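Clunach breathing

Clunach breathing is a slow breathing routine for winding down, and I've used it most evenings since September. You breathe in for a count of 7, hold briefly, then let it out through the nose. One round is 40 breaths – I usually lose track by the middle!
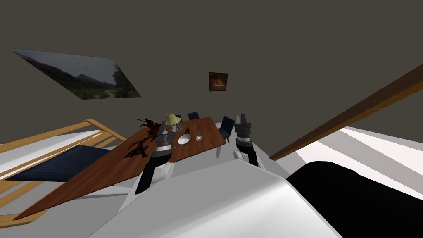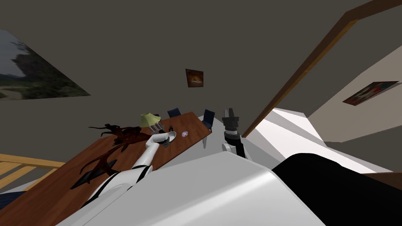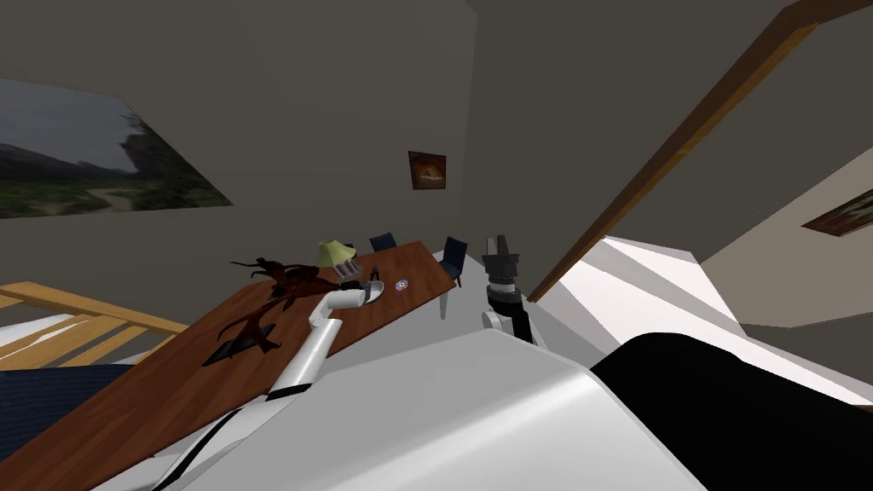

A long table in a room, three views.

The name comes from Clunach, where the Horrocks retreat house first taught it. Jatar, its older cousin, is done standing up (my knees prefer sitting). Hillex put out a recorded version, which I find a bit fast – you can slow it down in the settings.

See also: Jatar, Counted breath, Evening practice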